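How to Read a Joint Statement After a Summit

When two governments finish a round of talks, they usually put out a text. Sometimes it is one agreed document, and sometimes each side releases its own summary, often called a readout. News reports quote a line or two and move on. Reading the whole thing takes more time, but you can do it without special training.

Step 1. Find out what kind of text you have.

A joint statement has been agreed word by word. A readout has not. It is one government's account of the meeting, and the other side may remember it differently. Check the heading and the first paragraph. If it says "the two sides agreed" but only one ministry has published it, look for the other version before you quote it.

Step 2. Get the official copy.

Go to the foreign ministry or the leader's office. Copies on news sites are often shortened. If the text exists in two languages, note whether both are listed as equally official. Save your own copy with the time you downloaded it, as ministries do make small edits later.

Step 3. Mark the verbs.

Print the text or paste it into a plain file and underline every verb that has a government as its subject. Then sort them:

"Will" and "shall" are the strongest.
"Agreed to" is strong if a task follows it, weak if it is followed by "explore" or "discuss."
"Reaffirmed" means the position is old.
"Noted" or "took note of" means one side raised something and the other did not sign on to it.
"Exchanged views" usually means they disagreed. "Frank" or "candid" in front of it makes that more likely.

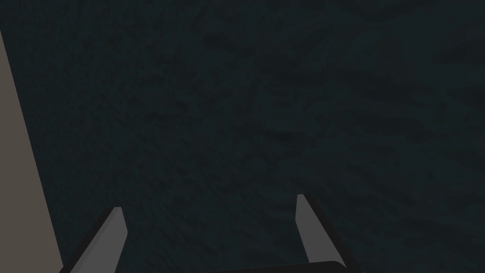
Step 4. Compare it with the last one.

Most of what you learn comes from this step. Put the new text next to the previous statement by the same two governments and go paragraph by paragraph. Look for sentences that are gone, sentences that have moved up or down, and single words that have changed. A dropped adjective can take weeks of bargaining. Any free file comparison tool will do the job. I use one called Favstead, but a word processor's compare feature works too.

Yaa Agbeko, who taught me this method, does it on paper with two colors of pen. She starts from the end of the text — the last paragraphs are where awkward subjects tend to be parked.

Step 5. Check the length, with care.

One statement I worked on ran to 2,699 words, and the readout of the next meeting had 429. That looks like a collapse in relations. The first came from a state visit and the second from a phone call, so the comparison meant very little. Compare visits with visits and calls with calls.

Step 6. Look for dates and money.

A promise with a deadline, a budget or a named office can be followed up. Put these in a separate list. If the list is empty, say so in your notes.

Step 7. Write your summary.

Keep it to 5 sentences. State what is new, what is repeated and what is missing, in that order. Leave motives out unless an official has given them on the record.

Common mistakes

Treating a translation as exact. Ask a reader of the other language to check any word you plan to lean on.

Reading too much into seating, handshakes or the length of lunch.

Forgetting to check again when the next statement comes out.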